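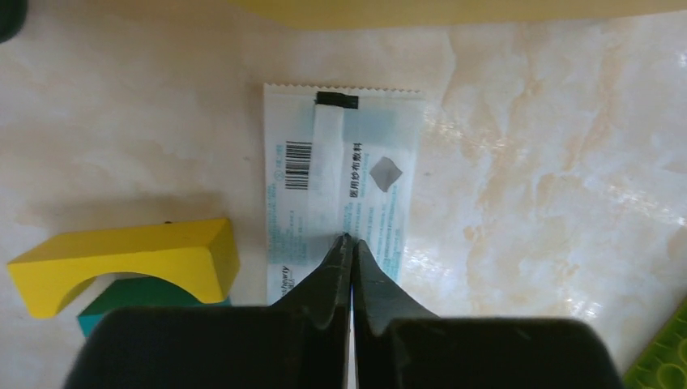
A sachet, lying flat, with its small print along the margin.

My kitchen drawer holds 15 packets of soy sauce, a wad of ketchup and one lonely mustard. I have no plan for any of it. I didn't ask for it either, which is how most of us come to own things in sachets. They arrive with the noodles, with the new shoes, with the hotel room in Urnton where I was given a single serving of shampoo and needed two.

I have been thinking about the sachet because my thumbnail is sore. The zig-zag edge is supposed to be the great kindness of the form. Each of those little teeth is an invitation: tear me. So you tear, and the corner comes off, a neat triangle the size of a ladybug, and the hole it leaves is no hole at all. You try the next tooth. You try your own teeth. By the third attempt you are a grown adult with foil in your mouth, and then the whole thing gives way at once and you are wearing the vinaigrette.

My neighbor Faisal Sethi keeps scissors in his glove compartment for this reason alone. I used to think that was sad. I now keep a pair in mine.

The makers would tell us that a sachet is about portion control, and I'd like to meet the person whose portion they measured. One packet of sugar is too little for a mug and too much for a cup. One packet of mayonnaise does a corner of a sandwich. The instant soup I buy, a Skodby, says on the back that it serves two, and I believe it served two people once, in a laboratory, after a large lunch.

Then there's the back itself. Somebody had to fit the ingredients, the storage advice, the address in Flalteritz and a barcode onto a space smaller than a playing card, and they did it by printing sideways in letters meant for ants. I'm past fifty. I take a photo and blow it up on my phone to find out whether to add hot water or cold.

What I want is modest. Sell me a jar. I'll return the jar if you like; my grandmother did, for 10 cents, and she walked. If it must be a sachet, cut a proper notch in it, a deep one, and put the cooking time in type I can read over a steaming pot. And when I order dinner for one, please ask before sending sauce for 8.

I'd write to the company, but the address is on the part I tore off.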